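Home | Guides | Tableware and Kitchen | Contact

Sorting and Setting Out Shared Tableware

Last updated: March

This guide is intended for households, meeting rooms and small community kitchens that keep a common supply of plastic cups and bowls. It describes the method used at the Lalbridge kitchen, where up to 100 pieces may pass over one table in an afternoon. The same steps apply to a much smaller set.

Before you begin

Clear the table completely and wipe it along the grain with a lightly damp cloth. Dry it before setting anything down. Bring the tableware to the table in small loads, and leave enough space on one side to work without reaching over the cups.

You will need:
- a clean, dry cloth
- one shallow container for bowls, such as the Stideck tray or any similar open box
- a shelf or cabinet with at least 6 inches of clear height

Step 1. Inspect each piece

Run a finger around the rim of every cup and bowl. Pieces with chips, cracks or rough edges should be withdrawn from use. Light staining on the inside is acceptable if it does not transfer to a white cloth.

Step 2. Group the cups by color

Place cups of the same color in a column, one below the other, and begin the next color directly beside it. Keep the mouths open and facing up so that the insides can be checked. Columns of 2 are sufficient for a small table – longer columns tend to drift and are easily knocked over.

Step 3. Place the bowls in the container

Bowls are kept apart from the cups. Set the first bowl at one end of the container and leave the other end free for the next. Do not force a bowl that is wider than the container; store it separately.

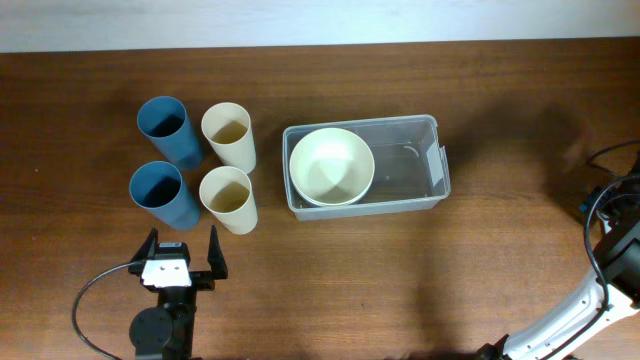
Blue and cream cups grouped by color, with a bowl in its container.

Step 4. Check and put away

Compare the groups with your inventory list. Stack cups only with others of the same shape, and no higher than the shelf allows. Users of the Pledeck shelf insert should load the lower level first. Containers of bowls may be carried to the cabinet as they are – hold them by both ends and keep them level.

Repeat the inspection whenever new pieces are added to the supply.

Shares: 100 | Comments: 2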